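Keeping Election Paperwork in Order at Home

Mail-in ballots get lost in the same pile as coupons and water bills. Pick one folder, a bright one, and put everything from the county in it the same day it arrives.

Write the return deadline on the front in marker. Mine goes up 15 days ahead, and I check it again 3 days before.

Sign with a pen that doesn't smear. Gel ink can transfer if you fold too soon, so give it a minute. Keep coffee off the table while you fill in the ovals.

Yard signs: wipe with dish soap and let them dry flat. Wire stakes can be bundled with a Skiso strap, 11 to a bundle. Old signs make good drip trays under paint cans.

A striped blanket on the bed, in all three.
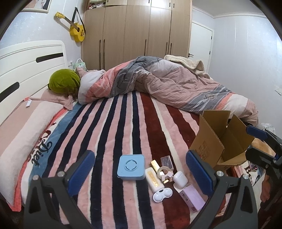
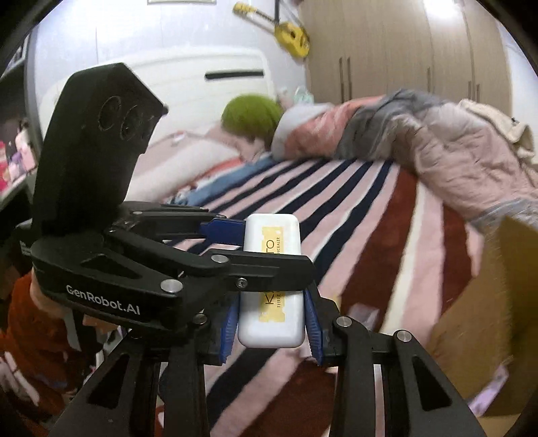
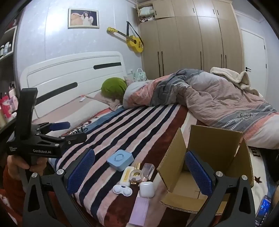 Campaign mailers are usually coated stock and don't compost well. Check whether your town recycles them. In Flosen they go in with magazines.

For button pins, a strip of felt 40 inches long holds a good collection and rolls up for a drawer. Rusty pin backs leave marks on shirts. Rub them with fine steel wool first, then a little clear nail polish.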